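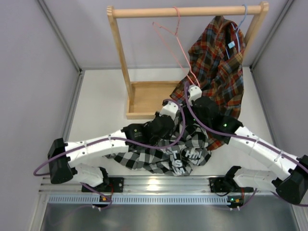
Ironing has had its defenders, and so has folding, but I've never met anyone who'd speak up for putting shirts on hangers. It is the dullest ten seconds in domestic life and we dodge it with real talent. One plaid shirt makes it onto the rail, an empty pink hanger dangles beside it at a drunken angle, and the checkered one stays in a heap in front, a short reach from salvation. Every household in Dondville has that heap. Mine lives on a chair.

The storage trade would like us to believe this is an equipment problem. Matheson will sell you a set of 20 velvet hangers in a colour called Oat. Tinent has a wardrobe system for nearly $300, with a little brass hook whose purpose I still can't work out. I bought the hangers. The heap now has better company.

My own view is that most of us simply own too many shirts. When I moved back from Givthorpe with 2 suitcases, everything got hung up by dinnertime, on whatever hangers the last tenant left behind – wire, mostly. I had no system and no favourite colour of hanger. By September I had a full closet again, and the chair was back at work.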